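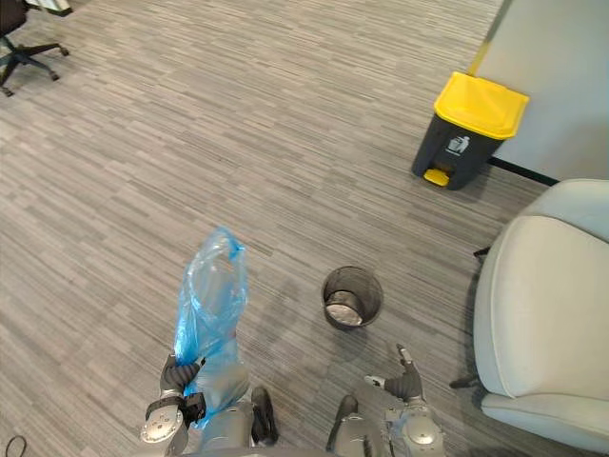 VRABEC, 3 February 2022

Home Opinion Letters Archive Subscribe
Opinion > Working Life > Small Matters
5 min read

A good word for the office wastebasket

I have worked in offices for most of my adult life, and I have held opinions about nearly everything in them, the chairs, the thermostat, the people who microwave fish (I have been one of them, and I'm sorry), but it took me until this past October to form an opinion about wastebaskets. That was the month a memo came around at Modska, where I keep the books three days a week, to say that the little baskets under our desks would be going away. From then on we would carry our trash to the big bins along the wall. There would be a saving on bags, and we would all get a bit more walking in.

Now, I like the big bins. I want to say so early, before anyone takes me for a crank. A gray bin with a bright yellow lid and a yellow pedal is a cheerful thing to meet on the way back from the printer, and the small picture of a person dropping something in tells you all you need to know in any language. The pedal is a fine invention. You can arrive with a coffee in one hand and a banana peel in the other and still come away with your dignity. If my banana peels had always gone in a bin like that, my old desk at Token would have smelled a good deal better than it did.

But a round black mesh basket is a different creature and does a different job, and I think whoever wrote our memo had never looked hard at what goes into one. I looked. Mine got sticky notes, envelopes with the windows torn out, pencil shavings, a receipt I had been saving for no reason, and the first drafts of emails I used to write out by hand when I was cross. Hardly any of it was what my mother would have called garbage. It was the crumbs of the working day, and it piled up right by my foot, where I could fish something out again if I turned out to need it. I did need it, more often than I would like my manager to know. You try fishing a phone number out of a pedal bin that everyone has been scraping their lunch into!

There is also the matter of the walk. It was 8 steps from my chair to the yellow lid, and I am perfectly able to take them. What happened, though, was that I didn't take them for one sticky note, and neither did anybody else. The notes gathered in a heap beside the keyboard, and the heap waited for a bigger heap to keep it company, and by Thursday my desk looked like the floor of a barbershop. My neighbor started using an old mug. Somebody across the way had a drawer, and I will say no more about the drawer.

I'll grant the point about the bags, which is a fair one. Putting a fresh plastic bag in every little basket each evening, and then tying up the old one with two tissues and a gum wrapper rattling around inside, is a sorry waste, and I have seen plenty of those thin blue bags go out the door with hardly anything in them. At 300 desks that is a great deal of plastic to spend on gum wrappers. But the answer seems plain enough to me, and my grandmother would have got there before lunch: leave the bag out. Keep the paper in the small basket and the wet things in the big bin, and tip the one into the other when it gets full. A basket that has only ever held paper needs no more than a wipe now and then, and I would happily do mine myself.

The Jedasis building, where I do the other 2 days of my week, works very much like that. Nobody there sent a memo. The baskets stand out on the carpet, a little in the way, and you nudge yours along with your shoe when you move your chair, and there is a proper lidded bin against the wall for the apple cores. It isn't elegant, and I have tripped over mine at least once while carrying a tray of invoices. I would still take it over the mug and the drawer.

So I have written back to Modska, politely, and asked for my basket. I said I would bring my own if the old ones have already been given away, and that I'd prefer a black one, to match the others.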